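Tradel Cardboard Compartment Organizer – brown, open top

Home > Storage > Desk and Bench > Organizers

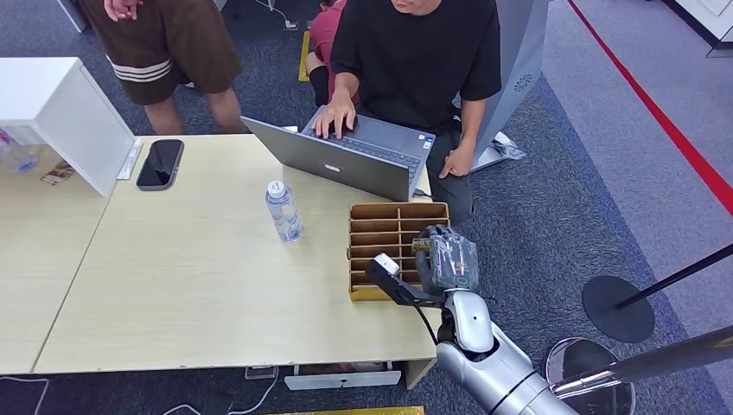
Mollstead Repairs wrote in to say theirs has sat on the packing bench since September and the small bagged parts finally stay where they get put. Only gripe was they should have ordered two.

So – the organizer. Plain brown cardboard, grid of narrow rectangular compartments, several rows deep. Open tops, no lid to lose. Made for small wrapped stuff: screws in bags, adapters, sample packs, spare keys, craft bits. Stands on any flat table next to your laptop and whatever else lives there.

Size and weight
Length 600 mm. Empty weight 700 g. Please measure your shelf first, we get a lot of returns over this.

Good for
Sorting small parts before packing
Workshops and shared tables
Classroom supplies
Anything flat-ish in a plastic sleeve

Not good for
Liquids. Damp basements. Heavy tools – the dividers will bow.

Putting it together
Comes flat. Fold the outer tray, slot the long dividers in first, then the short ones. Tape the lower front edge if you're going to slide it around alot. Any packing tape works, colored tape is handy if you have several and want to tell them apart.

Labels
Not included. The Okby label sheets fit the divider edges, 100 to a sheet, see Accessories. Pencil on the cardboard works too.

Replacement dividers
Sold seperately, long or short, please say which in the order notes. Old version dividers do NOT fit this one.

Ordering
In stock at the Kwofie warehouse. Orders in before 2 pm go out same day. Bulk price from 50 pieces – use the contact form, dont put it through the cart or you'll get charged full price.

Returns
Unfolded and unused only. Keep the outer carton.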